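The Long Thread

Mirjana Bošković ties her first knot of the morning before she has taken her coat off. She does it with a length of kitchen string around the handle of her mug, left hand, then right, then left again, talking the whole time about train delays. She has been a surgeon for 34 years and she still warms up this way, like a pianist running scales on a tabletop.

I had come to Gallmont to write about stitching, and I expected to be shown scars. What I got was two days of the most absorbing needlework I have ever watched (and I grew up in a house with three quilters!). A suture needle is curved, so it wants to travel in a circle, and the wrist has to roll along with it. Push it straight and the tissue drags. Let it turn and it glides through and comes up where you meant it to.

In keyhole work the hands never go in. The surgeon sits at a console a few steps from the table and everything happens at the ends of long, slim shafts, on a wrist and a pair of jaws. Bošković calls the jaws "my fingertips" and forgets, mid-sentence, that they aren't.

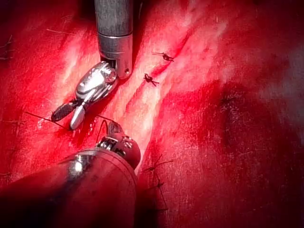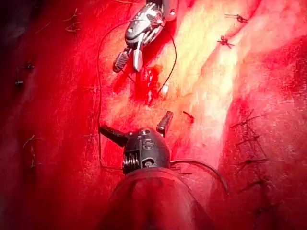
Jaws, wrists and dark suture thread, seen close up against the tissue.
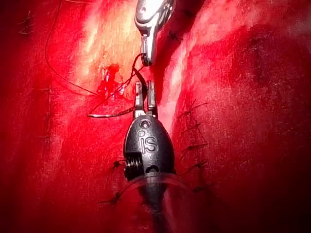

The thread is what I kept watching. It has moods. It coils up when you want it flat, it sticks to whatever is damp, and it crosses over itself the second you look away. Dušan Vondráček, who teaches the trainees, has them spend their first weeks on nothing but managing the tail: how much to leave, where to park it, when to let go. "They all want to talk about the needle," he told me. "I want to talk about the other end."

His practice room is down the hall, with a long bench and a drawer full of foam pads. Each trainee keeps a notebook called a Petek – the name goes back further than anyone there could explain – and logs 500 knots before moving on to the next exercise. Vondráček reads every page. One from last October had a single line written across it in capitals: SLOWER.

I asked for a try, naturally. My first stitch on the foam took so long that somebody went for coffee and came back. My second was worse. But on the fourth or fifth the needle rolled over exactly as promised, the loop closed down snug and flat, and I yelped loud enough to turn heads at the other end of the bench. Bošković leaned over, inspected it, and snipped it out so I could do it again.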